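第五条修正案

塞拉群岛卫生与宗教事务联合署的修法稿，到Hawi Tamiru手上时已经是第四版。封面编号1274，日期栏写着6/19/18，正文二十二页，附件比正文厚。她的职务是条文校核员，职责限于三项：术语一致、援引准确、编号连续。实质内容不在校核范围内，任命书第二款写得很清楚。

她从定义部分开始。第三版中的“礼仪用植物”在第四版里改成了“受管制礼仪材料”，全文应改三十一处，漏改两处，一处在第九条，一处在附件乙的表头。她在页边标了记号。

第五条原本规定，经登记的会众可在登记场所内种植和使用卡图蒂斯草，无须另行申请许可。第四版在“登记场所”之后插入了十四个字：“且该场所须位于主管机关划定区域内”。她查了附件甲，划定区域只有两处，普德维尔港区和弗莱克姆北坡。会众聚居的南部各村都不在其中。

按程序，这一类改动应附说明。说明栏是空的。 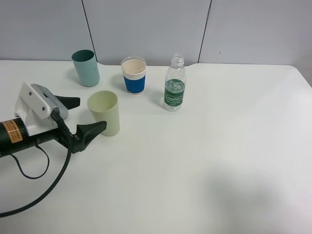

她调出前三版逐字比对。第一版由会众代表和联合署共同起草，署名处有Nazareno Cocco的签字，他代表南部各村，签字时用的是蓝墨水，扫描件上略微发灰。第二版删去了序言里关于祖辈习俗的一段，理由是“不具规范效力”。第三版把“会众”改为“申请人”。第四版的起草人一栏只剩下Vittoria Marras一个名字，会众代表移到了“已征询各方”名单，排在港务公司后面。

单看每一次改动，都有先例可循。序言确实不具规范效力，“申请人”也确实是本署的通用术语。她把四个版本的第五条抄在同一张纸上，第一版四行，第四版十一行。

下午她拨了起草处的分机，接电话的是Dario Farina。她问第五条新增限定语的依据。对方说依据是技术可行性，检测站只设在两处，超出范围无法取样。她问检测站的选址文件编号。对方翻了一阵纸，说选址文件尚未签发，要等修正案通过之后再办。

“那么附件甲援引的是一份不存在的文件。”她说。

“是一份待签发的文件。”

“校核规则第七款，援引对象须在援引时有效。”

电话里停了片刻。Dario Farina说他会转告，又问她这算实质意见还是形式意见。她说形式意见。

她起草了校核意见书。第一项，术语漏改两处。第二项，附件甲援引无效。第三项她写了又删，最后写成：第五条新增限定语缺说明，且与第二条立法目的中“保障既有使用”的表述不相衔接，请起草处确认。“不相衔接”属于形式用语，手册里有。
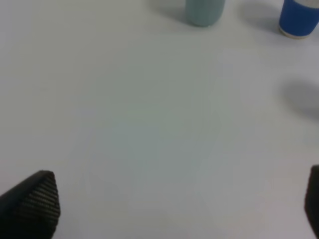
Archie Tosh看完意见书，说第三项越界了，衔接与否要看怎么解释目的条款，而解释是委员们的事；校核处提过一次这种意见，往后每一版都会有人来要求提。他又说，Nazareno Cocco上个月来过，在走廊里坐了两个小时，想要一份第三版的副本，柜台告诉他征询对象没有调阅权，起草方才有。

“他是第一版的起草方。”Hawi Tamiru说。

“第四版不是了。”

她回到座位，翻开调阅规则。第十一条：起草方对其参与起草之文件及该文件后续各版本享有调阅权。没有附期限，也没有规定身份变更后权利终止。她把这一条连同第一版签字页复印了一份，填写更正通知单。更正通知单属于校核员权限，用于纠正柜台适用规则的错误，只须报备，不须批准。收件人地址填南部登记处转交。

意见书的第三项她没有删。她在后面补了手册的页码。

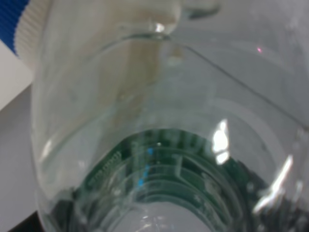

送件时间截止到五点。收发室按重量收件，意见书连同四个版本的比对页共700克，超过内部信袋的限额，需拆成两袋。她把比对页放进第一袋，意见书放进第二袋，两袋都写上1274，分别注明“之一”“之二”。收发员问能不能把“之一”留到第二天送，车上没地方了。

她说不能，两袋须同车。收发员挪开一箱港务公司的回函，腾出了位置，让她在登记簿上签字。登记簿的经办人一栏很窄，她的名字写到了格子外面。

更正通知单走的是另一条线，从侧门出，每天一班，送往南部。她到侧门时车还在，司机正在核对清单。清单上没有南部登记处这一项，他取出笔，在最末一行下面加了一行。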